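Two grippers on the same humanoid, soft toys on a bed: which one to keep for tidying tasks?

Posted in Manipulation > End effectors
3,156 views

unamapped

We have a silver humanoid with two arms and I'm trying to settle on one end effector before we start a longer run of bedroom tidying tasks. The two candidates are both black and both jointed, and they bolt to the same wrist flange, so swapping takes a few minutes. Internally we call them Una and Hostia. Una is the stiffer one with hard fingertips. Hostia has some give in the last joint and a rubbery pad on each finger.

The task is simple on paper. A soft object is on the mattress near the pillows, a plastic basket is next to it, and the object has to go in the basket. Everything is teleoperated for now. The controller is position only, no force feedback to the operator, and the wrist has a force sensor that I log but don't use in the loop.

I did 116 trials with Una and 68 with Hostia. I know that's uneven. The bed came back from another project late and I lost most of an afternoon to a cable fault on the shoulder.

What I see with both is that the operator pushes down too far before closing. The mattress gives, the toy gives, and there is no clear moment of contact on the video. With Una the fingers then close on a fold of the fitted sheet and lift it together with the toy. With Hostia I get fewer sheet grabs, but the toy slips out on the way to the basket more often, mainly the round ones.

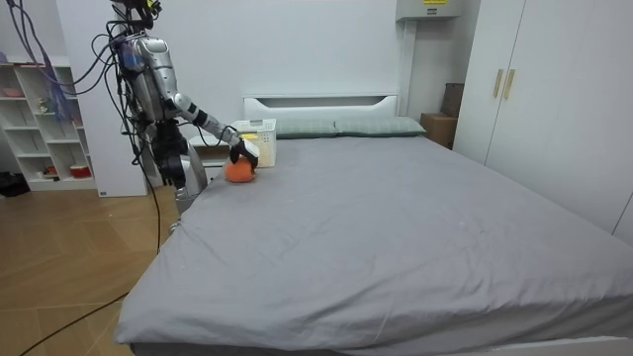 Approach to the orange toy, basket set up by the left pillow.

Things I have tried so far:

Lowering the approach speed for the last few centimeters. Helped Una a little, made no difference for Hostia.

Moving the basket closer so the carry is shorter. Fewer drops, but then the forearm gets near the basket rim and the operators slow down.

Tilting the wrist so the fingers come in at an angle - better on the plush toys, worse on anything flat like a sock.

The full log is 526 rows, counting retries as separate rows. I haven't cleaned it up yet so I'm not posting it. My questions are whether anyone has compared stiff and compliant fingers on a mattress and not a table, and whether I should fix the pressing problem first and compare afterward. I would also like to know if a wrist camera is worth the extra cable. There is already a lot of cable on this thing.

Edited to add: both grippers are at the factory current limit. I have not touched that setting.

sundico_bench

Fix the pressing first. Your comparison doesn't tell you much while both grippers start from a bad pose. If one operator pushes down further than another, you are measuring the operator.

You already log wrist force, so use it. Take the reading with the arm hovering over the mattress, zero it there, then stop downward motion when the vertical force goes past a small threshold. You don't need real force control for that. In our position controller it was a clamp on the commanded z and it took a morning to write. Start with a low threshold and raise it until the fingers get past the middle of the toy. Do this separately for each gripper, as the compliant one will read differently for the same depth.

Zero it again every time the wrist angle changes a lot. Gravity on the gripper will shift your reading more than a soft toy will. We missed that at first and threw out a full set of runs.

On the comparison itself, I would do it like this. Same operator, same object, same start position, and alternate the grippers in blocks. Don't do all of one and then all of the other. People get better at the task during the first hour and whichever gripper goes second gets the credit. Put sheet grabs, drops and timeouts in separate columns. If you only record success you'll end up with two numbers that look close and no idea why.

For retries, give every trial an ID and count the attempts under it. Mixing retries in as rows makes the harder objects weigh more than they should.

About the slipping with Hostia: check how far the fingers are closed when it happens. If they are nearly shut, the toy is being pinched at the top and the pads can't do anything. If they are wide open around it, try the current limit. Go up in small steps and feel the motor housing after ten minutes. I would leave the wrist camera until after this. Ours was useful for alignment, but it didn't help with depth on plain bedding, where there isn't much texture to judge by.

k_hua_lab

We used the Hứa fingertips on a different arm and they were good on fabric. Wider than stock, slightly curved. Not cheap for what they are. I can't say if they fit your flange.

Also is the sheet tight? We had sheet grabs all the time until we put clips under the corners. Went down a lot after that. It's kind of cheating if you want to test on a normal bed, though.

padded_wrist

I'd go with the stiff one and put pads on it. Cut a strip from a silicone baking mat, stick it on with double-sided foam tape, replace it when it peels. That gets you most of what the soft gripper does and you keep the grip strength.

Run the camera cable along the same path as the gripper cable and leave slack at the elbow. Ours pulled out twice before we left enough. If you tie it, tie it on the links and never across a joint.

I don't agree that the camera can wait. Our operators stopped pressing so hard as soon as they could see between the fingers, and we had no force clamp at all. The sheets were striped, so maybe that had something to do with it.

unamapped

Thanks. I'm going to do the force clamp with the zeroing step and then rerun both in alternating blocks with the orange toy and two others. The sheet is plain gray, so the point about texture probably applies to me. I'll leave the corners unclipped for now. Will try the baking mat pads on Una as a third condition if I get the bed for all of September.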